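Nahom Wubshet has lived in Larnetholm for most of his life and calls the hill behind it by the name his neighbours use. The council's new sign calls it something else. "They say they've restored the old name," he says. "Restored from what? I asked to see the map." 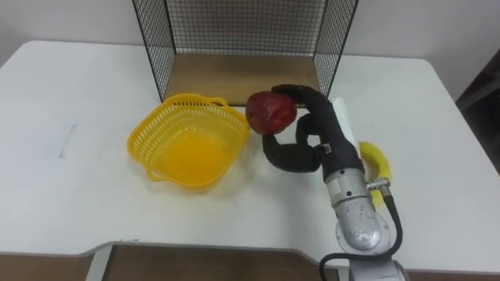 The map, when he got it, was a surveyor's copy that spelled the hill 5 different ways. Kerttu Mäkelä, who argued for the change, concedes the point but thinks it proves little. "Surveyors wrote down what they heard," she says. "The old people in Moltau never needed it spelled."

I asked how many of them she had spoken to. She wouldn't say. Her petition drew 362 signatures, and I couldn't find out how many came from the village.

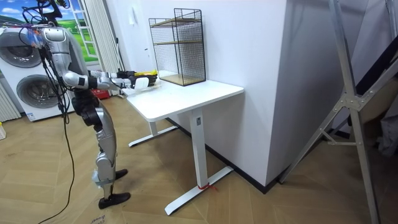

## Who pays for the signs

The first sign cost 990, according to Wubshet. Mäkelä puts it at 1,000 "with the post". Neither could show me a bill.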